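Wednesday, April 8, 2020

Dye shed notebook, Korcombe

Continuing the weld and woad trials. Last entry stopped at the alum bath, so picking up from there. Ajith has the first half of the numbers in the green folder and I have not copied them out again.

Mordanting

All the skeins are the Kotian two-ply, undyed, scoured last week. Alum at the usual strength, plus cream of tartar in half the pots. Vimala Marar wanted the tartar left out altogether because she thinks it dulls weld yellow. I think it only dulls it when the water is hard, and our tank water is soft, so we split the lot and will see.

Brought the bath up over an hour and held it just under a simmer for another. Left the skeins in to cool overnight. One of the tartar pots went over temperature while I was on the phone to Konrad about the invoice. The wool in that pot has felted slightly at the ties. Marked with red thread and kept in the trial, but don't use it for the handle comparison.

Note for next time: tie the skeins looser. The figure-eight ties I did on Monday left pale bands where the mordant did not get in, and there is no way to fix that after the fact.

Weld

Dried weld from the Drudeck garden, cut in flower, 200 grams per pot. Chopped it with the old secateurs, soaked it overnight, simmered an hour and strained through muslin. Second extraction was nearly as strong as the first, so I combined them. Should have been doing that from the start.

Added a pinch of chalk to each weld pot. The colour change was immediate, from a weak tea to a proper yellow. Amirul says he gets the same from wood ash water, but his ash varies from batch to batch and I can't write it down as a recipe if it won't repeat.

Results once rinsed and dried in the shade:

Without tartar, with chalk: clear lemon, a bit green in the shadows. Best of the lot.
With tartar, with chalk: warmer, closer to butter. Perfectly usable.
With tartar, no chalk: flat. Not worth repeating.
Red thread skein: same colour as the others in its group, uneven at the ties.

So Vimala may be right about the tartar, at least for the clear yellow. I would still use it for anything going on to be overdyed, as the handle of the wool is softer.

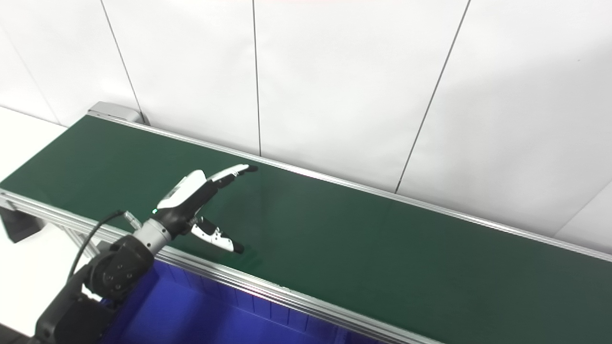 Woad vat

This gave more trouble. The vat was set on Sunday night with the fructose and lime method. By Monday morning it had a coppery skin but the liquid underneath was still blue-green, which means it had not reduced all the way. Added more fructose, warmed it to 45 and left it alone with the lid on. By the afternoon it was the yellow-brown it should be and the test strip of cotton went from yellow to blue within a minute of coming out.

pH was 9 when I dipped, which is as low as I would want it for this vat and gentler on the wool than the 10 or 11 the cotton people use. Ajith checked it again with the meter and agreed. The paper strips are old and read low, so please use the meter and throw the strips out.

Dips were 4 minutes each, with 20 minutes of airing between. Squeeze the skein below the surface before lifting it, otherwise it drips air back into the vat. I forgot this on the third dip and lost a fair bit of strength. Had to rest the vat until evening.

Three dips gives a mid blue. Five is darker, but it rubbed off on my hands when dry, so the extra pigment is only sitting on the surface. Three well-aired dips and a decent rest is the better plan. Rinsed in water with a splash of vinegar to neutralise the lime, then plain water until clear.

Greens

Overdyed the buttery weld skeins with woad, one dip and two dips. One dip gives a bright leaf green. Two dips goes to a bottle green which Vimala Alva has already claimed for the blanket border – she will need 8 skeins of it and we have nowhere near that much, so that is another full weld pot at least.

Tried one skein the other way around, blue first and yellow over. It came out greyer and the yellow is patchy. Wool that has been through the vat doesn't seem to take the mordant as evenly. Could be the lime still in the fibre. I would need to rinse it harder and try again before saying so with any confidence.

Lightfastness

Cards are wound and in the north window, half of each covered with black card and foil. Yellow is the one to watch. Weld is supposed to be the most lightfast of the plant yellows, but last winter's lot had faded visibly by the time we took the cards down, and I suspect that was poor mordanting and nothing to do with the weld. These stay up until July. Please don't move them, even to clean the sill.

Washing tests to be done with the Edum wool wash and also plain soap, at 30 degrees. One cutting of each colour, plaited with undyed wool so we can see if anything bleeds.

Odds and ends

Low on alum. Enough for two more pots, then none. Konrad is ordering but delivery is slow at the moment.
The big enamel pot has a chip inside near the base and is starting to rust. Iron will sadden the yellows, so it is for browns only from now on. I have written BROWN on the lid.
Spent weld can go on the compost. Woad vat stays covered – feed it on Friday and don't stir it before then.
Amirul to bring back the good thermometer.

Still to do: repeat the no-tartar weld with properly loose ties, weigh the skeins dry before and after, and work out how much weld we would have to grow to do the whole blanket. My guess is two more beds, if the rabbits leave it alone.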